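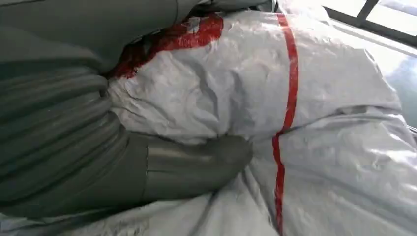 Right, I've spent my whole evening reading those "world outlook" market reports for industrial sewing machines so you don't have to. Thread, sorry, it's a long one.

My boss at Watport wants to know if we should stock bag closing machines (the ones that stitch the top of feed sacks and flour sacks). Fair question! So off I went to find out how big the market is.

First report I found was 307 pages. Price: 2000 dollars. For a PDF. And the sample pages were the contents list and a map of the world coloured in blue.

Second one, from an outfit called Henivano, was a lot cheaper, and I got excited for a minute. Then I read the small print and the numbers are worked out from each country's income. They never asked anyone who makes or buys the machines.

Which might be fine if you're selling worldwide and want a rough idea of where to go next. We're selling to bakeries and feed merchants within a couple of hours' drive. I don't need to know the figure for Paraguay (lovely as I'm sure it is).

Also, watch out for the same report under different covers. I found one text on 2 sites with the years in the title changed. Same typo in the opening line and everything!

So I rang Siham Abu Hammour, who sold sack stitchers for years before she moved to Jurness. She told me more in one phone call than the whole lot of them. People hardly ever replace the machine, she says, they buy needles, thread and loopers for it until it falls to bits.

She reckons the spares are where we should start. Keep 2 machines in for hire when somebody's breaks down, and see who rings.

She also said to ask Theodorakopoulos for their parts list, as they'll split a box if you're nice to them. I was very nice to them. It came through this afternoon, all 7 pages of it, and I've already found the looper we get asked for all the time.

If any of you run one of these in a mill or a bakery, tell me what goes wrong most often? Replies are open, and I've got to write this up for the boss by the start of February.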